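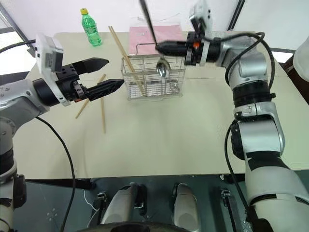 Search this manual Enter a keyword Go

Section 4. Setting Up and Loading the Utensil Basket

The Dumasine wire basket holds spoons, ladles, spatulas and other long tools. It can be used on a counter or table, or on a Grosham open shelf. The steps below apply to the standard basket and to the deep version.

4.1 Before first use

1. Remove the cardboard sleeve and the ties from the rim.
2. Wash the basket by hand in warm water with dish soap. Rinse it.
3. Dry it with a towel, including the corners of the bottom grid.
4. Run a dry cloth along the rim. If the cloth catches on a wire end, do not use the basket. Contact Wosia Housewares for a replacement.

4.2 Placing the basket

1. Choose a flat surface at least 300 mm from any burner.
2. Set the basket down with the raised side of the rim toward the wall.
3. Press lightly on each corner. If the basket rocks, turn it end for end and try again.
4. Leave 44 mm between the back of the basket and the wall so air can move through the wires.

Note: On stone or glass counters, fit the clear feet supplied in the small bag. They push onto the bottom wire and need no glue.

4.3 Loading

1. Put the heaviest tools in first, near the center.
2. Lower each spoon bowl first until it rests on the grid. Do not drop it in from above the rim.
3. Lean the handles toward the raised side.
4. Place flat tools, such as spatulas and fish slices, along the short ends.
5. Keep small items like teaspoons and measuring spoons in the Marinho insert (sold separately). Their handles can slip through the grid.

The loaded weight must not exceed 700 g on a Grosham shelf. There is no separate limit for counter use, but a full basket should be lifted with both hands.

CAUTION: Do not store knives, skewers or peelers in this basket. The open sides do not cover blades or points.

CAUTION: Do not place the basket in an oven or microwave.

4.4 Using it as a drainer

Place a tray or folded towel under the basket first. Load washed tools with space between the bowls, and turn ladles so they face the side and don't collect water. Empty the tray after 2 hours. Wooden handles should be wiped before they go in.

4.5 Cleaning

Wash weekly with a soft brush. Steel wool and chlorine cleaners will mark the finish. For dishwasher settings, see Section 6.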